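Can a robot do your chores yet? I went to find out

Jul 28, 2019

I hate folding towels. I hate clearing the table even more, and I've been promised a machine that does both for as long as I've been reading magazines. So when Stetano, the small robotics company over in Grarovov, said I could come by and look at how its household project is getting along, I was in the car pretty much before I'd finished my coffee.

The project is called Rennie, and most of Rennie's life so far has been spent inside a computer. The team builds plain little rooms in simulation and lets the arm practice there, over and over, before anybody trusts it near a real plate.

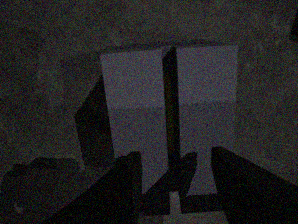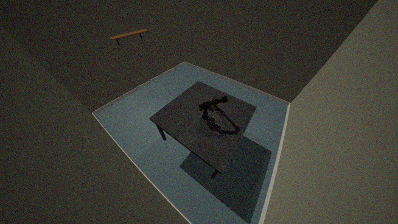 So how's it doing?

Better than I expected, and a long way from my kitchen. The job they're working on right now is table clearing, which sounds easy until you hear someone go through it step by step. Find the thing. Decide where to grab it. Close the fingers enough to hold on but not so much that you crush it. Lift, move, let go, and do it all again with something that's a completely different shape (a fork, then a bowl, then somebody's half-eaten toast!).

Rennie has now gone through 2632 practice runs in simulation. The last 400 of those were on one task only, picking up a cup and putting it down somewhere else, and in that batch it dropped or missed the cup 16 times. I thought that was terrific. The engineer showing me the numbers did not look like someone who thought it was terrific. Her point was that if you or I dropped a cup that often, we'd be eating off paper plates, and I had to give her that one.

Then there's the real world, where things get messier. The lab's actual arm has tried three chores outside the computer: cups, a stack of towels, and putting boxes on a store shelf. Cups went okay. The boxes went best of all, since they have flat sides and don't do anything surprising. The towels -- well, I watched it work on one hand towel for longer than it takes me to do a whole basket, and what came out was more of a lump than a fold. I felt a lot better about my own towels after that.

What about stores?

That's where the money may show up first. Sistodus, which runs a chain of discount home stores, has agreed to let Stetano try the arm in one of its back rooms in November. It'll be moving boxes of one size from a cart to a shelf, at night, with a person there the whole time. No customers, no aisles, no kids running around. Everyone I talked to was careful to say this is a test and no jobs are being handed over to it, and from the speed I saw, I believe them.

I did ask about the price of a home version, because of course I did. I got a laugh and a change of subject. When I pushed a little, the answer was that a household machine has to cope with every kitchen, every rug, every weird drawer that only opens if you lift it first, and they'd like to get one shelf right before they promise anyone a drawer.

Fair enough, I guess. I'd still take one that only did cups, if it came with a decent warranty and stayed out of the dog's way.

Stetano says it'll share results from the Sistodus test once the back room trial is over, and I've already asked to go see it. In the meantime there's a basket of towels sitting on my dryer, and I'm going to go deal with it.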